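Help Wanted: Folding, Tidying and Desk Resetting at Our Shared Workspace in Brivthorpe

Hi! I'm Anju Dubey, and I look after the desks, the linens and pretty much everything else you can wipe, fold or put back on a shelf at Numitz. We're a shared workspace on the second floor of the old Saxena building in Brivthorpe, and I need another pair of hands starting in July. Two pairs, if I find two people I like.

I've been doing this with Pallavi Sisodia since we opened the second floor, and between us we keep things in decent shape. But Pallavi is moving over to the front desk for the summer, and I can't do the late resets by myself and also be home for dinner. So I'm looking for someone who likes putting things in order and doesn't mind doing the same thing plenty of times in one evening.

What you'd be doing

Mostly cloths and desks. Every desk gets cleared, wiped and set up again between bookings. We use cotton cloths instead of paper towels, which I feel strongly about (please don't apply if you're going to talk me out of it), and those cloths have to be washed, dried, folded and sorted. We have 100 of them in rotation, sorted by color so the ones for the kitchen don't end up on somebody's keyboard. The fold is in half, in half again, then in thirds so they sit flat in the drawer. I'll show you on your first day and you'll have it by the end of the first basket.

The desks are long white ones with soft curved edges, very nice to look at and completely unforgiving. Every coffee ring shows. Every pencil smudge shows. You'll get to know them well! Each one should end up with the surface clear, the cords pushed back toward the grommet, the power strip straight along the back, and any cups or wrappers gone. Forgotten things go in the lost and found box with a slip saying which desk they came from. You would not believe the number of single earbuds.
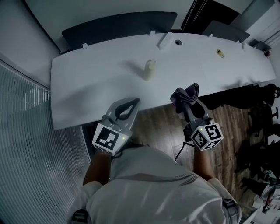

Purple cloth in the jaws of a hand-held gripper at one of the long desks, with a small cup or bottle standing on it.

There's some packing too. Members who leave get their locker things boxed up for pickup, and we keep a list taped inside the lid so there's no arguing later. Fragile stuff gets wrapped, books go on the bottom, and you write the name on two sides of the box. I'm picky about the two sides because the storage closet is narrow and I've spent too much of my life turning boxes around in there.

Once a month we do the big one, where the panels between the desks get vacuumed, the drawers get emptied and lined again, and the whole supply cabinet comes out onto the floor. It takes most of an evening and I order food for it. Tell me ahead of time what you don't eat.

The room

The second floor is quiet after 6 p.m., with gray panels between the desks and white walls. It's 1,504 square feet all told, counting the kitchenette. There's an elevator, so you won't be hauling laundry up the stairs, and the washer and dryer are right next to the kitchenette. The dryer is slow on full loads — run two smaller ones and you'll be happier.

You can listen to whatever you like while you work as long as it's in one ear only and you can still hear the door.

Hours and pay

Shifts run from 6 p.m. to 9 p.m., and I'm offering up to 18 hours a week. If you only want half of that, say so and I'll see if I can split it with a second person. Pay is $18 an hour, including training. You also get a desk to use during the day when we aren't full, which has worked out well for students and for people with a side project going.

Who I'm hoping to hear from

You don't need experience. If you've kept a kitchen going, run a stockroom, raised kids or folded towels at a gym, you already know most of it. You should be OK standing for a couple of hours and lifting a box that weighs up to 30 pounds. If standing is hard for you but folding isn't, please still write to me, as the sorting table has a good chair and I'm happy to divide up the work differently.

I do care a lot about people showing up when they said they would. A text the same morning if you're sick is fine. Hearing from you at 6:15 is not so fine.

Please be comfortable around other people's belongings, too. Folks leave notebooks open and mail lying out, and we don't read it. We lift it, wipe under it, and set it back the way it was.

How to apply

Leave a note for me at the front desk or send a message through the Votik board in the lobby app, under "Second floor." Tell me your name, which evenings are good, and a little about a place you've kept tidy — a closet, a truck, a classroom, anything. No resume needed, though I'll read it if you send one.

I'll invite people in for a paid trial hour. We'll do one desk together, you'll do one on your own, and then we'll sit down and fold a basket while you ask me whatever you want. Pallavi will probably wander in and give you her version of the kitchen cloth rules. Hers are stricter than mine, and she's usually right.

I'm reading messages as they come in and will keep the listing up until both spots are filled. If you wrote to me last summer and it didn't work out with your schedule, please try again, I'd love to hear from you!

Anju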